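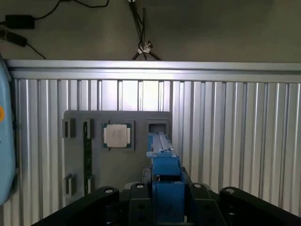
How does a robot learn to put a computer chip in the right place?

It practices, a lot, and it learns from watching people do the job first. A person guides the robot's arm through the task again and again, and a computer program looks for the pattern in all those tries.

Think about the first time you tied your shoes. Somebody probably held the laces with you, and your loops came out floppy, and you did it over and over until one day your fingers just seemed to know. Robot learning is a little like that, except that a robot has no fingers that can feel a lace – it has a gripper, and this blue one has two long, narrow fingers that sit side by side.

Lindiwe Rampersad works on a project called Tinudari, and she teaches robots to handle computer parts. The chip on the gray board is a small square with a shiny metal lid, and it sits in a tray not much bigger than itself. Across from it is a square pocket with nothing in it. You could probably move a chip from one spot to another while humming a song and thinking about lunch! For a robot, though, it is a big puzzle. If the chip is tilted even a tiny bit, it can get stuck on the edge.

So Lindiwe's team tried something. They guided the robot through the job 300 times, which took them nearly 3 weeks (and a great many snacks). Then they trained two programs. The first one, named Arkard, saw only lessons where everything went perfectly. The second one, named Erno, also saw lessons where the person made a small mistake, such as bumping the side of the pocket, and then fixed it.

Which one do you think did better? Take a moment and make a guess, the way a scientist would.

It was Erno! When Arkard bumped the edge, it kept on pushing, because it had never seen a bump before. Erno backed up a little, straightened the chip and tried again. The team gave each program 15 turns, and Erno finished the job far more often. They still want to test it with other parts, like the long green ones that stand up in a slot, before they say it works for everything.

Words to know
Gripper: the part of a robot that holds things.
Training: letting a computer program study many tries so it can find a pattern.

Try it at home: Put on thick mittens and move a coin into a bottle cap. Then ask a friend to watch how you fix your mistakes, and let them have a turn.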